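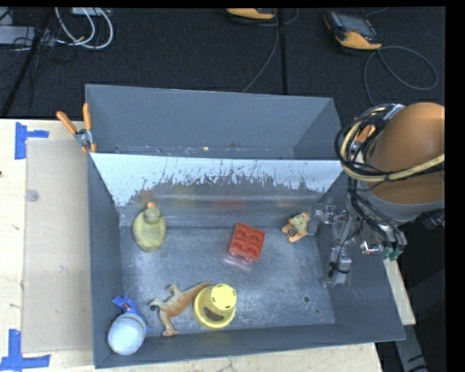
Issue 143, page 8

The toys come in by the box, mostly in August, when families in Puvstead clear out bedrooms before school starts. The woman who runs the sorting room at Pamik, the toy library on Nistov Street, has done the job long enough to have opinions about every kind of donation. She asked us to leave her name out. "Just put down that the toys are clean," she said.

They start in a gray metal bin on a light wooden table. It is divided in two, with a narrow compartment at the back and a wider floor in front, and a metal panel that slopes down between them. The coating on the lower part of the slope is scratched and the floor is scuffed all over.

"People ask when we're getting a new one," she said. "I don't want a new one. Plastic tubs crack. You can drop a truck in this and the truck comes off worse."

A small batch was spread over the bin floor: a yellow-green duck with an orange beak, a toy dinosaur on its side, a red block with four round recesses in the top, a yellow toy shaped like a stacked cup. She likes small batches. When the bin is full, she said, the little things end up under the big things and get missed.

Ducks are the toy she sees most. Anything that has been in a bathtub gets squeezed next to her ear, and if it rattles or smells it goes in the trash. "I can't see inside it and neither can the kid. I don't argue with myself over a duck."

Dinosaurs are easier. The tail is where they break, so she runs a thumb along it, then checks the feet. A dinosaur that won't stand up can still go out on loan. "Kids lay them down half the time anyway. They're asleep, or they're dead. It depends on the kid."

Blocks are harder, for a different reason. One on its own is no use to a family, so single pieces wait on a shelf until enough of them turn up to make a set. The longest wait so far was for a set of Marinho blocks, which took most of two years. It finally went out with one piece in the wrong color.

Pamik has 206 families on its books and lends nearly 100 toys in a normal month. Each loan goes out in a cloth bag with a card listing what's inside. The cards come back with notes on them. Some are complaints, some are drawings, and one asked if the library had any cows.

Did it? "We had one. It was out."

We asked what she wishes people would stop donating. Puzzles with a piece missing, she said, and anything still sticky. She would also like people to take the batteries out first. What she never has enough of is plain small animals, the kind that fit in a coat pocket.

The sorting room is open for drop-offs until 4 p.m. Leave boxes inside the door, not on the step.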